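About Hestura

Home What we do Courses Visiting About us Contact

Hestura teaches robots by hand. We are a small company, and our work is to show a machine a task many times, until there are enough good examples for it to learn from. Our customers send us the task. A person at our place moves the arms, and everything is recorded. One of our oldest tasks is also the simplest to explain: small colored blocks and a few plastic bins.

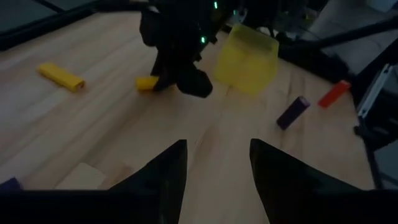 Blocks and bins, a two-arm task

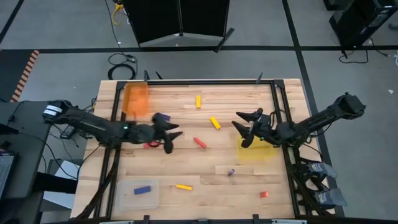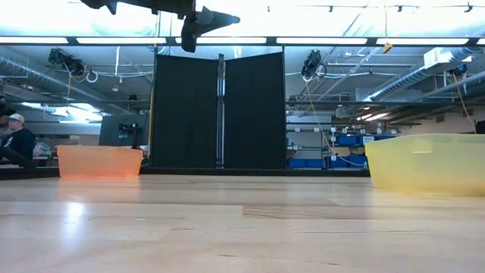 Mesfin Bogale remarked after his first morning with us that he had expected to learn about robots and had mostly learned how impatient his own hands are. He had closed the gripper too early again and again, he said, and each time he had blamed the arm. He would like every new customer to try it for one hour before they write down what they want.

We took his advice. Since then, each customer begins with an hour at the controls, and the written task is made afterwards. It is usually shorter than the first version they had in mind.

How we began

The company was started by Nanna Nørgaard and Heino Bite. They had both worked at Ingvarsson, a firm that built packing machines, and they had seen how much time went into programming one single movement. If the box changed its size, the programming began again. They wanted to find out if a person could simply show the movement, and how many times it would be necessary to show it.

The first answer was "more times than we can pay for." Our first full set of recordings had 231 examples and half of them had to be thrown away. The people were skilled enough, but each of them did the task in a different way. One lifted a block high and one pushed it along the table. A robot that learns from both will sometimes do something in the middle, and this is not useful to anybody. From that time we have a written guide for each task, and we agree on it before the first recording.

How we work

There are two ways to show a task here. In the first way, you hold the arm itself and guide it through the movement. It is slow, but people understand it in a minute, and it is good for tasks where the path is important. In the second way, you move a pair of control handles and the arms on the table follow. We use it for nearly all tasks with two arms, because one person cannot comfortably guide two arms and also open and close both grippers.

An operator works for 31 minutes and then stops for a rest. People ask why 31. The first minute is for warming up and we do not keep it. After the rest the operator changes to another table, if one is free. Tired hands make small corrections all the time, and these corrections go into the recording with everything else.

We look at the task from more than one place. A view from above shows where things are on the table, and a view from close to the gripper shows if the grip is good. When a customer tells us that one view will be enough, we ask them to look at both for the same recording and then decide.

Mistakes are kept, but separately. If the operator drops a piece and picks it up again in a calm way, this can be a good example of how to recover. If the operator drops it and becomes angry, we delete it.

Our people

We are 6 at present. Nanna Nørgaard leads the company and writes most of the task guides. Heino Bite takes care of the arms and decides when one of them must be taken out of use for repair. Mahnaz Mahmoudi checks the recordings. She has a longer list of reasons to reject one than the rest of us would like, and the customers are grateful for it. Troels Vigfúsdóttir trains new operators and teaches our open course in August.

Operators come to us from many kinds of work. Sewing, dental technique and playing the accordion have all been good preparation. You do not need to know programming.

What we have done

Our largest job until now was for Zastness, with 1414 accepted recordings of sorting and placing small parts. For planning the sessions and labeling the results we use Sutix, a program we wrote for ourselves and now also share with course participants.

Visiting us

Visitors are welcome on weekdays if you write to us first. Please wear closed shoes and keep long sleeves buttoned. You may try the controls, and Troels will stand next to you with a hand on the stop button. We are closed on Sunday.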